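Stop buying grippers off the spec sheet

Every few months someone in a small automation shop asks me which gripper to buy, and the email always includes a table. Stroke, payload, closing force, cycle rating, price. The rows are sorted by price or by force, and the question at the end is which row to pick. My answer is that the table can't tell you. I think most of us in this trade know it can't, and we keep making the table because it fits in a purchase request.

I came to this view by getting it wrong. We were choosing between a Pisix two-finger unit and the Neves equivalent for a laundry folding job, code name Luka. The Pisix had the better numbers nearly everywhere. It closed harder, opened wider and was rated for more cycles. It also cost $700 less per unit, so we bought 6 and considered the matter settled. In January we put it on cloth and found that none of the numbers we had compared had anything to do with the part of the job that was hard.

The hard part of cloth is getting the first edge. A towel lying flat gives a finger nothing to close on. Force doesn't help, as the fingers will close on air above the pile as firmly as you like. What matters is the shape of the last centimetre of the fingertip, how much it gives, and how close to the table you can bring it before something else on the gripper hits the table first. I have yet to see a data sheet that lists any of those.

So my first argument is a simple one. Before you compare arms, controllers or software, put the gripper in a person's hand and have that person do the task. Hand-held versions are cheap to make. If someone with two good eyes and a lifetime of handling towels can't do the job through that mechanism, a robot arm isn't going to rescue it.

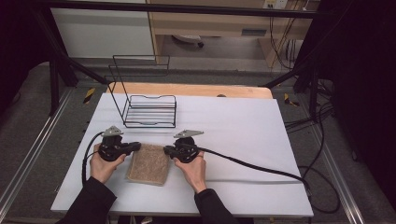
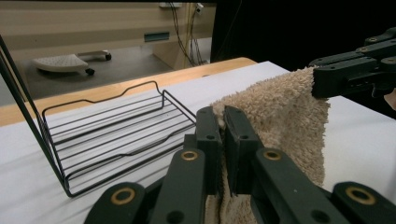
Cloth handling is where I would start any gripper trial, even for a shop that will never touch cloth. It finds faults quickly. Getting hold of the flat piece with two tips facing each other across it is one task, and holding a fold between the pads while the other gripper has a corner up is a different one, and a mechanism can be good at the first and poor at the second. Put something awkward beside it as well. A black wire rack is a good choice, being thin rods with gaps between them, and it will show you whether a fingertip that suits fabric can also deal with something narrow and stiff. A rigid block tells you very little. Every gripper on the market can pick up a rigid block, which explains why it turns up in so many sales demonstrations.

My second argument is about counting. People run a trial, get ten good grasps and call it finished. We ran 40 attempts per gripper per item, with the item put down differently each time, and the ranking changed more than once after the first dozen. I would treat 40 as the minimum. When we later did a long run on the Neves unit, 4,000 closures on the same towel stock, the finger pads had polished enough that the early results no longer applied. If we had stopped at a short trial we would have specified the wrong pad material and found out at the customer's site.

The third thing is cables, and I know it sounds minor. A cabled hand-held unit pulls on the wrist, and the operator starts making motions that suit the cable. Leave plenty of slack and route it off the side of the table away from where the hands need to cross. Otherwise you are testing your cable routing and writing it down as gripper performance.

There is a fair objection to all of this, and it comes mostly from managers. Trials cost time, and a spec comparison can be done in an afternoon. That's true. Our trial bench took longer to set up than I had promised. Against that, the Pisix units went back in their boxes, and the restocking fee plus the lost weeks came to more than the bench did. We still have two of them on a shelf.

I would also say a word for the vendors. Mesteo sent us loaner fingertips in three hardnesses without being asked twice, and the softest set did better on towels than anything we had bought. The data sheet for that set reads worse than the one for the hard set on every line. If I had been working from the table again, it would have been the first row I deleted.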